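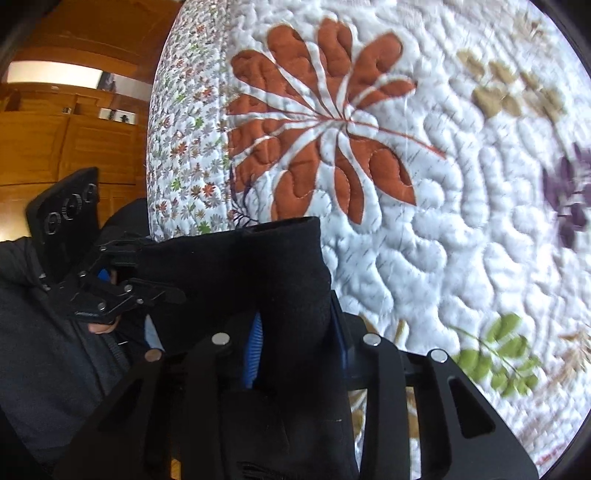
Comparing Two Finger Pads on a Hand-Held Gripper for Picking Up Clothes

Project report, Dagný Brynjólfsdóttir and Sille Ketilsson
Submitted 18/06/2019

1. Background

Our project started from a problem in the Stirach course, where last year's group tried to get an arm to pick clothes off a bed. Their report says that most of the failed picks happened in the fingers and not in the arm. The fingers either slid over the cloth or took hold of the bedding together with the garment. We wanted to look at the fingers alone, so we left the arm out and used hand-held grippers with a camera mounted on them. A person supplies the motion, and the jaws do what they would do on an arm.

We compared two pads. The first is a flat rubber pad that we call Kragh, after the drawer it was stored in. The second is a ribbed flexible strip that we call Wirnbridge. Both fit the same plate fingers, so changing from one to the other means taking the pads off and nothing else.

2. Setup

All picks were done on a made bed in a furnished room. We chose a quilted cover on purpose. On a flat table the fingers can be pushed straight down and closed, and almost any pad works. On a quilt the surface gives way under the fingers, and the stitching makes ridges that the tips can catch on. The padding also pushes back, so the person holding the gripper has to decide how hard to press.

The items were dark socks, a thin T-shirt, a dish towel and a knitted hat. We laid each item down by dropping it from elbow height and did not straighten it afterward. Each of us did half of the picks with each pad, so that one person's habits would not end up in only one column.

A pick counted as good if the item came up alone and stayed in the jaws while the holder took one step back from the bed. If the quilt came up too, we wrote it down as a double grab. If the item fell, we wrote it down as a drop. Anything else was a miss.

We recorded 246 picks. Sille wrote the small program that cuts the recordings into single picks. It is called Rukex and is in the appendix.

3. Results

The ribbed strip did better on the socks and the hat. These items are thick enough that the ribs have something to press into. With the flat pad, a sock often rolled away from the fingers as they closed, and the holder had to go in a second time. We counted a second try as a miss even when it worked.

On the T-shirt the two pads were close. The thin cloth went in between the fingers easily with both. Drops were rare, but double grabs were common with the ribbed strip, and we think the ribs also took hold of the quilt where the stitching stands up. The flat pad let the quilt slide back out.

The dish towel was the easiest item for both pads and did not tell us much. We would leave it out next time.

Pressing depth mattered more than we had planned for. Dagný tends to push the fingers down into the padding before closing. Sille closes earlier and higher. With the flat pad this made a clear difference, and the deeper approach gave more good picks. With the ribbed strip the difference was small. For an arm this could be useful, as it suggests that the ribbed strip would put up with a less exact height setting.

4. Problems with the recordings

We had to throw out 14 recordings. In 12 of them the camera had been switched on too late and the start of the pick was missing. In the other 2 the item was hidden behind the finger plates the whole time, so we could not tell a good pick from a double grab. These are not part of the total given above.

The wide lens gets both fingers and much of the room into view. It bends straight lines a lot toward the sides, and we did not correct for this. For sorting picks by eye it made no difference, but anyone who wants to measure distances from the recordings will need to calibrate first.

Dark items were harder to judge than light ones. When a dark sock is between dark fingers, the fold at the top can be hard to tell from the edge of the plate. We watched those recordings twice, once each, and talked over the ones where we disagreed.

5. What we would change

We did not measure closing force. It depended on the hand of whoever was holding the gripper, and we both got tired toward the end of a session. A spring or a stop on the handle would fix this. We planned to build one in September but ran out of parts.

A mixed setup, with the ribbed strip on one finger and the flat pad on the other, was suggested when we presented the work in class. We have not tried it. The pads are labeled and back in the drawer, with the spare screws in the same bag.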